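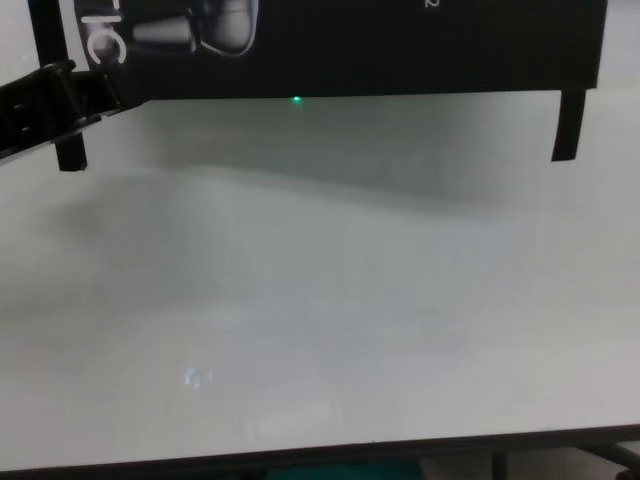
Brayden Fortin wrote to say that our piccalilli is far too crunchy and that he'd eaten the whole jar before deciding so, and could he please have two more to be certain.

Brayden, they're in the post! And I'm sorry, they'll be just as crunchy, I can't help myself. I like a piece of cauliflower that fights back a bit. If you've come to this page wondering what sort of pickle people we are, that's your answer really: the crunchy sort.

# Hello from Ruvell

We make pickles, chutneys and relishes in a small kitchen on Hiebert Lane in Farkbridge, up the hill past the chemist and then left where it looks as if there isn't a left. I started it on my own, at home, with one big pan and a very patient husband who had to sleep in a house that smelled of malt vinegar from August to Christmas. There are more of us now and the pan is bigger (and the husband has his nose back).

The first thing I ever sold was a green tomato chutney, off a trestle at the Farkbridge autumn market. I'd had one of those summers where nothing turned red. Every windowsill was full, the airing cupboard was full, I had tomatoes in the drawer with the tea towels, and they just sat there being green at me. So I chopped the lot with onions and sultanas and a knob of ginger, and made far more than any family could eat. I took it to the market thinking I'd give most of it away. It was gone before lunch and a woman asked me what else I did. I said piccalilli, which wasn't true at that point, so I went home and learned to make piccalilli.

It took me most of the winter. My early ones were either glue or soup. The trouble with piccalilli sauce is the flour, or cornflour in our case, and how long you cook it before the vegetables go in, and I was always in too much of a hurry. You want it thick enough to hold on to a runner bean but still loose enough to drop off a spoon. I also put in far too much turmeric to begin with, and there's a patch of my mother's worktop that's still the colour of a school bus.

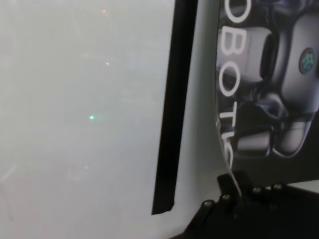
By the spring I had one I was proud of, and that's still the recipe we use, give or take the mustard, which went up a notch when we moved to the kitchen on Hiebert Lane and I could suddenly grind my own. We salt the vegetables overnight. I know plenty of people who skip it and I've had lovely pickles from some of them, but for me it's the whole business. Salt them, leave them somewhere cool, rinse them well in the morning and let them drain for longer than you think you can stand. If you've ever had a jar of something that started out lovely and went watery by the second week, it probably wanted another hour in the colander.

## How we make things

We cook in batches of 100 jars. That's what the big pan holds if you're sensible about it, and I've learned to be sensible about it, after a Saturday-night sort of evening (it wasn't even a weekend) spent scraping plum chutney off the hob with a butter knife. People do ask if we'll go bigger. I'm not keen! Chutney in a very deep pan steams more than it simmers, and you lose that dark sticky edge you get when the sugar's been properly close to the heat.

Everything is chopped by hand apart from the onions. I held out on the onions for years out of pure stubbornness and then my eyes and I had a talk. We have a machine for them now and I don't feel bad about it in the least.

Most of our fruit comes from the Anlow orchards, down towards the river. They grow Bramleys and a few old plum trees that nobody's quite sure of the name of, small and yellow and so sour they make your teeth squeak. They're useless for eating. They're glorious with star anise and a bit of chilli, and that's how the Anlow Plum came about, our best seller by a mile. It's a short season and when it's gone it's gone until next year, so do please stop writing to me about it in March. (Don't stop, I like the letters.)

The beetroot is local too, and the shallots when we can get them. Spices aren't, obviously. I buy them whole and toast them in a dry pan in small lots, and I'm fussy about the coriander seed in particular, which should smell of oranges when you crush it. If it smells of dust it's too old, and that goes for yours at home as well. Go and have a sniff, I'll wait.
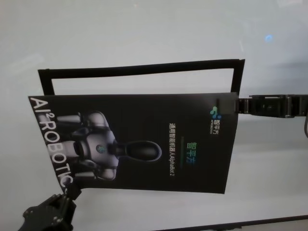 ## What's in the range

The ones we make all year:

- **Proper Piccalilli.** Cauliflower, runner beans, silverskins, cucumber. Crunchy, as discussed.
- **Green Tomato Chutney.** The one that started it. Good with a strong Cheddar, and very good stirred into the gravy when you've got sausages.
- **Beetroot and Horseradish.** Grated, not sliced, so it stays put in a sandwich. Wear an apron.
- **Bread and Butter Cucumbers.** Sweet, thin, full of mustard seed. Children seem to like these, mine certainly did, straight from the jar with their fingers.

And the ones that come and go:

- **Anlow Plum.** Early autumn until they run out.
- **Christmas Red Cabbage.** Ready in December, with juniper and a bit of orange peel.
- **Wild Garlic Relish.** Spring only, and only if I get out with a basket before the leaves go leathery.

All our jars are 300g. We did try a little one for hampers and it looked very sweet on the shelf, but you'd get through it in a single ploughman's and then feel cheated, and I'd sooner you didn't feel cheated.

## Looking after your jar

Chutneys want time. We keep ours back in the store until they've mellowed, but they'll carry on getting better in your cupboard if you can bear to leave them there, somewhere dark and not over the cooker. Once you've opened one, put it in the fridge and use a clean spoon. I say clean spoon because I'm married to a man who uses the butter knife, and there are always crumbs.

The piccalilli and the cucumbers are different and don't want to hang about. They're at their best young, with all their crunch still in them, so eat those first.

Don't pour away the vinegar from the cucumbers when you've finished, either. Take 100ml of it, whisk in a good spoon of mustard and twice as much oil as you've got vinegar, and you've a dressing for new potatoes that'll have people asking what you did.
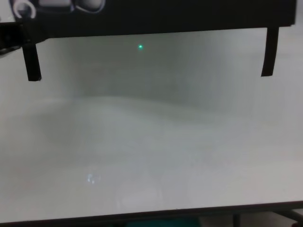 You can do much the same with the red cabbage juice, which is lovely in the roasting tin at the end with a splash of stock. I've also had a customer tell me she puts it in her gin. I tried it. I'd say it depends on the gin, and possibly on the day you've had.

## Pickling mornings

In the cooler months we run a pickling morning in the kitchen, and you're very welcome to come. It's a small group around the big table, everybody makes a chutney and a quick pickle from start to finish, and you go home with 2 jars and slightly wrinkly fingers. I do a fair bit of talking. There's tea when you arrive, and at the end we have bread and cheese and open a few things from the shelf so you can taste how the same recipe changes as it ages.

You don't need to know anything beforehand. If you can chop an onion you're away, and if you can't we'll show you, and nobody's going to mind if your pieces come out all sizes. Bring an apron and something with a lid for any extra. Please don't wear a white shirt on a beetroot day. I do put it in the booking email, and still.

If you've got a glut of your own, tell me when you book and bring it along. Marrows, windfalls, those courgettes you turned your back on for one weekend, we've pickled them all, and I'm always pleased to be handed something I haven't tried before. The quince was hard work but I'd do it again.

## Where to find us

The kitchen door on Hiebert Lane is open in the mornings for anyone who wants to buy a jar or return empties. We do take empties back, washed please and with the label on or off, I don't mind which. Lids we can't reuse, so those are yours to recycle. If the door's shut, knock hard, the extractor is loud and we've usually got the radio on over the top of it.

We're at the Farkbridge market too, near the cheese van, on purpose. A few farm shops in the area stock the all-year jars, and we post everything else, wrapped in so much cardboard that you may need the bread knife.

If you've a question about a jar you've bought, or you'd like to tell me it's too crunchy, write to the kitchen and it'll come to me. I answer in the evenings once the pans are washed up, so give me a day or so, or a bit longer in plum season.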